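Clurnetti Oat and Clay Face Mask, 140 g jar

A rinse-off mask for normal to oily skin, made with white kaolin clay, ground oats and a little glycerin. It takes off surface oil and dead skin and leaves the face feeling smooth. No added fragrance or dye.

One jar gives you 70 thin applications if you use it on the face only. Covering the neck as well uses it up faster.

How to use
Wash your face and leave it damp. Spread a thin layer with clean fingers, staying away from the eyes and lips. Leave on for eight minutes, then rinse with lukewarm water and pat dry. Follow with your usual moisturizer. Once or twice a week is enough for most people, and once a week if your skin runs dry.

Test a small patch on your inner arm the day before first use. Do not use on sunburned or broken skin. Contains oats. 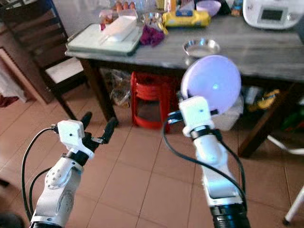
Keep the lid tight and store below normal bathroom heat if you can. Use within six months of opening. A little clear liquid on top is normal, just stir it back in.

Also sold in a 700 g salon tub, item 156. The tub comes with a scoop but no brush.

Made in Ristamdale. For salon orders, write to Carol Furnival at the Ristamdale office.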